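From: Blažena Machala
To: the drawer-episodes list
Date: Jul 11, 2025
Subject: Re: are we keeping the ones where nothing opens?

Fotis Sarantis wrote:
> I've been through the Trinard batch and I'm inclined to bin every
> episode where the drawer stays shut. 60 is a nice round number to
> hand over and I'd rather they were all good ones. Also, can we please
> agree what the middle drawer is called? I have found three spellings
> of "yellow".

Please don't bin them yet. I said in December that we'd regret throwing away the dull ones, and I have been waiting since then for a chance to say it again.

The learner needs to see the stretch before anything happens. Most of the time the right gripper is hanging about low in front of the chest and the left one is sticking up in mid-air like someone who wants to ask a question. If we cut all that, the policy only ever meets a drawer it is already pulling, and then we act surprised when it can't find one.
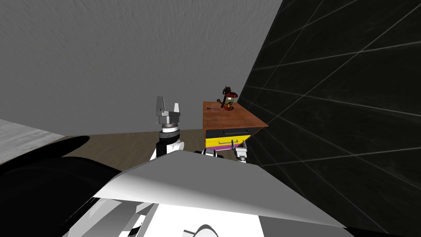 What I would throw out is anything where the operator has plainly gone off for tea with the headset on. Jistell already marks long pauses, so sort by that and look at the worst ones by hand. Two of mine are in there. I make no excuses.

On names: it's "yellow drawer", lower case, no hyphen. The black one over it is "top drawer". The red thing on top is "lantern" until somebody comes up with a better word, and I don't want another thread on it. The little flat tool beside it is "tool". I know it might be a knife. It might be a pen. The label says "tool".

One real problem. The Vaněk export writes the left arm's pose even when the task is for the right arm only, and Tririer then treats it as something to copy. So we are carefully teaching it to hold its left hand up. Could you mask those columns before the next run? 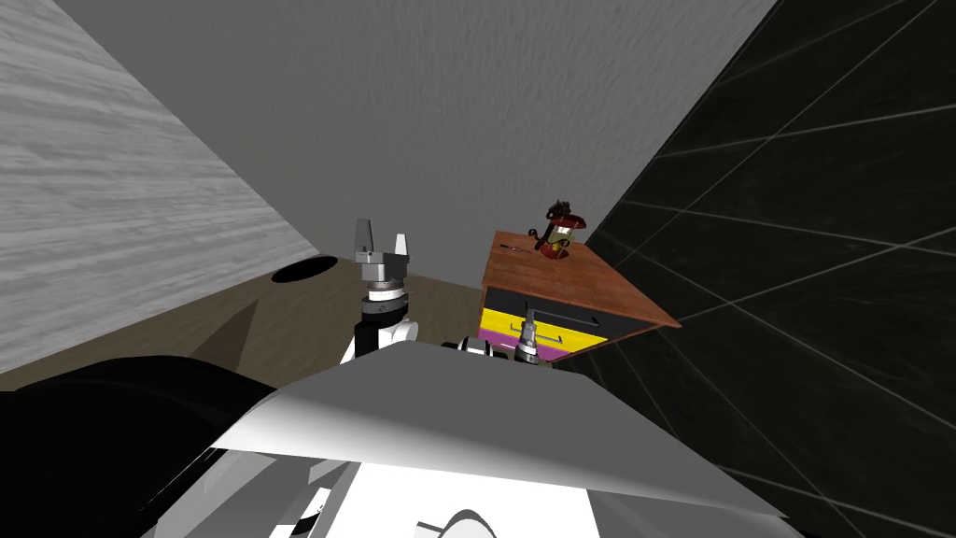
Left gripper up and open, right one low by the drawers.

I'll do the relabelling over the weekend, some three hours if the viewer behaves. Leave the shut-drawer episodes in a folder of their own and we can argue about them once there's a run with and a run without.

Blažena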